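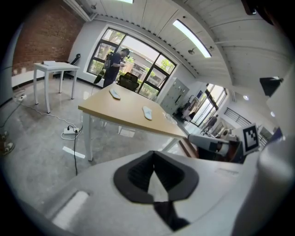

Dwayne Pettigrew has argued for some time that teaching a robot by example is mostly a way of hiding how much of the teaching was done by people, and the charge is a useful place to begin an account of hand-held demonstration gathering. The term covers a family of methods in which a person carries a gripper about, does a task with it, and lets a camera fixed to the tool record what happens. The recordings are then used to train a control program, or policy, which is meant to do the same task with a robot arm.

Background

For many years the usual way to collect examples was teleoperation, in which a person steers a real robot from a distance, often by moving a second arm or a pair of hand controls. It is slow, and it ties up a robot for as long as the work goes on. Hand-held grippers were put forward as a cheaper route. The person feels the weight of the object directly, no arm has to be powered, and the tool can be taken into a kitchen, a shop or an office.

The savings are real but often overstated. A cheap session still has to be set up, watched, sorted and in many cases thrown away. Published accounts tend to give the hours spent recording and leave out the hours spent on everything else.

Method

A typical tool has a shell that fits the hand, fingers or soft pads at the front, and a wide-angle camera looking out over them. Many set-ups also use square black-and-white markers, whose printed pattern lets software work out where a part is and which way it is turned. The path of the tool through the room is worked out from the video, sometimes with help from other sensors.

Each attempt at the task is called an episode. Flat, floppy or thin things such as insoles, cloths and paper are popular choices, partly for the good reason that they are hard to pick up and partly for the less good one that they are cheap and do not break. Before an episode the objects are put down in a new arrangement, so that the policy does not simply learn one position by heart. How new the arrangement really is depends on the person doing it. People asked to place things at random tend to favour the spots they can reach.

The Pludden exercise

A small but much quoted case is the Pludden exercise, run by the firm Hillier at its Morkby site. Operators recorded 70 episodes of a single pick-and-place task, of which 13 were dropped before training. The firm's notes give "poor tracking" as the cause for most of them and say nothing further. Ekkachai Phetsri, reviewing the notes the following March, pointed out that an episode in which the operator fumbles is also likely to track badly, and that dropping it removes the very moments a robot would most need to have seen. Hillier replied that fumbles were "represented elsewhere in the set", without saying where.

The exercise used two operators. Both were right-handed, a detail which appears only in an appendix.

Criticism

Three objections come up again and again. The first is the gap between hand and arm. A human wrist can turn and give in ways that a given robot cannot, so some recorded movements are impossible for the machine that is supposed to copy them. Filters exist to remove these, though they also shrink the set.

The second concerns surroundings. A large window, a shiny floor or somebody walking past will all enter the recording. Supporters hold that such clutter makes the policy sturdier. This may be so where the clutter varies a great deal. Where every episode comes from one room, the policy may just as well be learning the room, and few groups test in a second building to find out.

The third is about how success is counted. Park, a set of shared test tasks drawn up in answer to this complaint, asks that each trial be marked by someone who did not collect the data. Its rules allow 2 retries per trial, and critics say that this flatters weak policies — a machine that drops an object and then picks it up scores the same as one that never dropped it. As of August 14, 2025 the retry rule was unchanged.

Pettigrew's own view is harsher than most. He would have every reported result list the discarded episodes alongside those kept, with the reason for each. No group has yet done so in full, and Hillier has declined to release the 13 from Pludden.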